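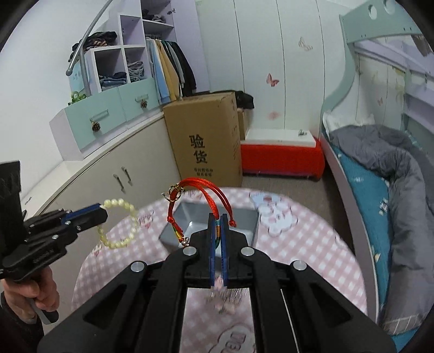 Informe de avance: catálogo del fondo de adornos textiles y de cuentas

Periodo: cierre de febrero
Responsable: Rosalba Bassi
Destinatario: Fundación Trisetti

Se han registrado 942 fichas en la base de datos Grametti. Cada ficha recoge material, técnica de cierre, longitud y signatura de depósito. La revisión terminológica, a cargo de Sveva Pagano, ha unificado las entradas de cordón trenzado y de cuentas ensartadas, que figuraban duplicadas en el inventario anterior.

Quedan pendientes seis lotes de la donación Van Dijk. Tres carecen de documentación de procedencia y se ha solicitado copia de las actas al archivo de Sturadcombe. Mientras no se reciba respuesta, las piezas conservan numeración provisional.

Ejecución presupuestaria: sin desviaciones en personal. La partida de material de conservación se agotó antes de lo previsto por el alza del cartón sin ácido. Se pide autorización para trasladar a ella el remanente de viajes.

Próxima entrega: tesauro revisado y exportación en 4 formatos de intercambio.

Contacto: Oficina de Catalogación | © Proyecto Grametti | Volver arriba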